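Kids' bits all over the lounge room, what storage lasts?
Posted 2024-12-04 in Home & Family

Hi all! We moved into a smaller unit in May and the toys have taken over. I've got plastic tubs with lids (the kids can't get the lids off, so they yell for me) and one low woven basket that I quite like. Blocks, pencils, hair ties, it all has to live somewhere, and I'd love it to not look like a childcare centre by teatime. Our shelf is 25 cm deep if that helps. Do I buy more baskets or is there something smarter? 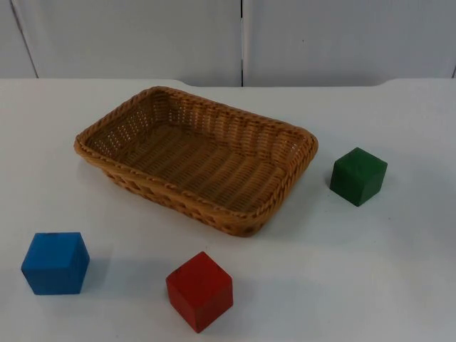 Dotevero
More baskets, but measure first! I bought two that were a whisker too deep for our shelf and they stuck out and got knocked off daily. Go for low sides, so little ones can see what's in there without tipping the lot on the floor. Mine are from an op shop and cost next to nothing. I give them a vacuum with the brush head every few weeks and they've come up fine so far.

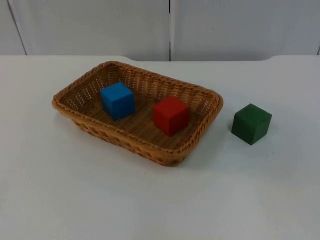 The other thing I'd do is put half the toys away in a cupboard and swap them over once a month or so. My two play with everything again when it comes back out, and pack-up takes us 13 minutes on a good night (longer if there's glitter involved, don't ask).

Zomance
Tubs. Just leave the lids off.

Primeva
I'm with Dotevero on swapping toys, it saved my sanity. Only thing I'd add is to check woven ones for scratchy ends before you let a toddler near them. I ran an old stocking over mine and snipped wherever it snagged. And keep the pencils up high, my hallway wall is still a bit purple.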